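How to Hand Your Sorting Table to a Pair of Arms Without Losing Your Staff

By Vittoria Morelli

At Gatti we sort and repack small parts for people who would prefer not to. Last May the owners bought a two-armed cell from Clisach, and I was given the job of settling it in, having once fixed the label printer. These are the steps I'd follow again.

1. Start with one dull task. Ours was picking up small blocks and setting them in a row. The sales deck had 69 slides and most of them were about bigger ambitions. Ignore those until spring.

2. Tell the sorting crew before the crate arrives. We told them after, and spent a week hearing theories at lunch.

3. Clear the work surface down to the parts you need. Anything left within reach will eventually be reached.

4. Check the cable slack. Move each arm through its full range at low speed and watch for snags, then do it again with the other arm moving too.
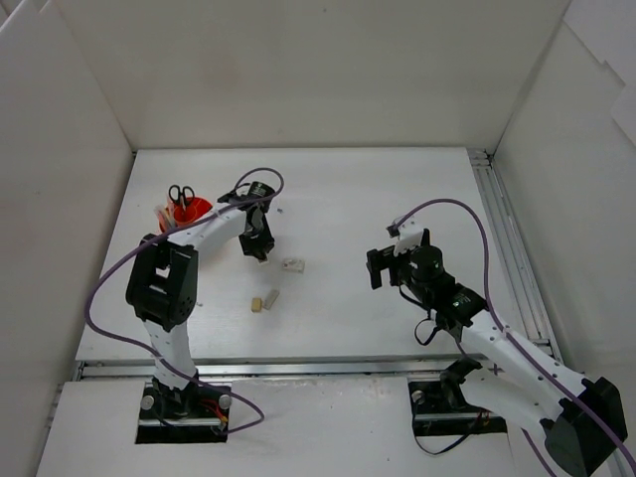
Will the arms replace the people at the table?

At our shop they replaced the part of the day everyone complained about. All 6 sorters are still here, and two of them now run the cell, which comes with its own complaints.

5. Train whoever knows the parts. The sorters spotted bad grips long before I did. Give them seven shifts of practice before you ask for any numbers.

6. Write the new duties down. "Keep an eye on it" is a job, and it should be on somebody's schedule and in somebody's pay. We log faults in Tultura, where each one gets a name and a time. Our first month produced 212 entries, several of them unprintable.

7. Agree on who can stop it. We settled on everyone. Management wanted a form for this and was talked out of it.

8. Keep one manual station open for odd orders, and rotate people through it so their hands stay quick.

Next I'll cover shift handovers, once ours work.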